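Einführung in die Verpackungs- und Warenkunde
Sitzung 4: Textile Oberflächen beschreiben, ohne sich zu blamieren
Skript zur Vorlesung, Hema Unnithan

Zur Erinnerung: In der letzten Sitzung ging es um Gewebe und Gewirke. Wer die beiden noch immer verwechselt, liest bitte das Kapitel bei Nurmi nach, und zwar vor der Klausur. Heute kommt der Teil, bei dem alle glauben, sie könnten ihn schon. Weich, flauschig, kuschelig – so steht es im Katalog von Treltamia, und so steht es erfahrungsgemäß auch in mehr als 39 Hausarbeiten pro Jahrgang. Für eine Warenbeschreibung taugt keines dieser Wörter.

Wir trennen drei Ebenen: die Bindung (wie hält das Ganze zusammen), den Flor (was steht davon ab) und den Griff (was meldet die Hand). Der Griff ist die unzuverlässigste Ebene und wird deshalb am ausführlichsten diskutiert.
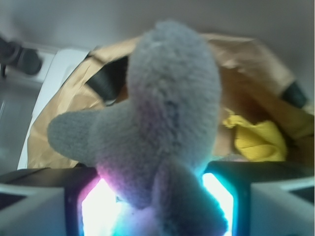
Beim Flor unterscheidet man zunächst geschnittene und ungeschnittene Ware. Samt ist geschnitten, Frottier in der Regel nicht, und Plüsch kommt in beiden Lagern vor, was seine Einordnung in Tabellen so unerfreulich macht. Das blassgraublaue Plüschtier zeigt eine schlingenartige, leicht verfilzt wirkende Oberfläche; »noppig« wäre als Eintrag vertretbar, »süß« nicht. Notieren Sie die Farbe außerdem nie nach farbigem Licht. Am unteren Teil schimmert der Stoff links rosa und violett, rechts cyan, und wer das als Färbung ins Protokoll schreibt, bekommt es von Frau Tikkanen zurück.

Zur Faserart sagt der Flor für sich genommen nichts. Baumwolle und Polyester lassen sich beide zu Schlingen verarbeiten. Auskunft geben das Etikett, das Mikroskop und notfalls die Brennprobe, die im Seminarraum seit Juli untersagt ist. Fragen dazu richten Sie bitte an Oluf Baldursdóttir, nicht an mich.

Beim Griff hat sich die Skala von Väisänen gehalten, vermutlich wegen ihrer Kürze: hart, fest, nachgiebig, schlaff. Zwischenstufen sind erlaubt, Adverbien nicht. »Ziemlich schlaff« ist keine Stufe.

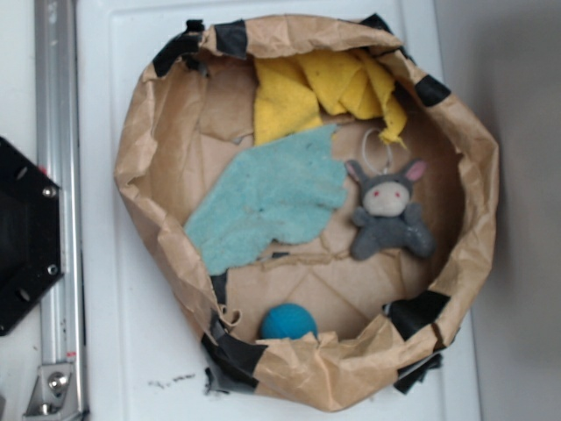
Bleibt die Frage, wann ein Prüfer den Griff überhaupt beurteilen darf. Väisänen verlangt trockene Hände und eine Pause von vier Minuten zwischen zwei Proben. In der Praxis hält sich daran kaum jemand, was man den Protokollen aus Sternley auch ansieht: Gegen Mittag wird dort alles nachgiebig.

Aufgabe bis zur nächsten Sitzung: Beschreiben Sie ein Handtuch und einen Kordstoff auf allen drei Ebenen, zusammen höchstens 100 Wörter. Abgabe auf Papier in Raum 539. Wer »angenehm« schreibt, beginnt von vorn.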